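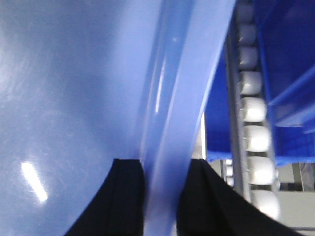 Wrist camera view with the open fingers on either side of the bin rim.

Sorneo Community Help > Motion Planning > Grasp Execution

Planner rejects rim grasps on light-blue bins after perception update

Posted by Ryszard Michalski, March 2022

Our site in Falbridge operates a bin-handling cell with a parallel gripper and a wrist-mounted camera. Grasp candidates are generated by the Hastular perception package and passed to the Sorneo planner for collision checking and execution.

Following the most recent perception update, the planner rejects most rim grasps on the light-blue bins with the message "approach in collision, link finger_left." The dark blue bins in the same cell are not affected. The bin surface is glossy and reflects the overhead lighting, and the depth data near the reflections contains gaps. The collision map was last rebuilt before the update. In a log of 326 attempts, 37 were accepted.

I would be grateful for advice on whether the fault lies in the grasp generator or in the collision map. Increasing the planning time to 4000 ms made no difference.

Waldemar Urbańczyk
Moderator

The message refers to the collision map. The planning time is therefore unlikely to be relevant, and I recommend returning it to the default value.

In the current release, gaps in the depth image are filled before the map is built. On a glossy surface the filled region may stand several millimeters above the true surface. When the fingers straddle a rim, that error is sufficient to place one finger inside an obstacle that does not exist.

Please proceed as follows.

Open the perception profile for the affected bin type and set hole filling to "mark unknown."
In the planner profile, permit unknown cells within the grasp region only. Do not permit them for the whole workspace.
Set the rim clearance to 6 mm and rebuild the map. A map saved under the previous version should not be reused.
Repeat the test at reduced speed and compare the rejection messages with the earlier log.

If the left finger is still reported after these changes, the hand-eye calibration should be checked. A small rotation error at the wrist tends to appear on one finger before the other.

For the calibration check, close the fingers over a clear part of the work surface and compare the fingertip position in the camera view with the position predicted by the model.

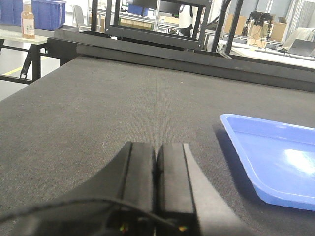
Does the collision map need to be rebuilt each time the planner profile is changed?
A rebuild is required only when the clearance or the hole-filling setting changes; speed and planning time take effect at the next motion request.

Beneš

We had the same message and turned off collision checking for the fingers. The grasps ran after that.

Waldemar Urbańczyk
Moderator

The preceding suggestion is not recommended. With finger checking disabled, the planner will also accept grasps that strike the rim or the conveyor frame. Any user who has applied this setting should restore it before returning the cell to automatic operation.

Ryszard Michalski

Thank you. Marking the gaps as unknown and rebuilding the map removed most of the rejections. The remainder all name the left finger, and the calibration will be repeated in May during the scheduled maintenance period.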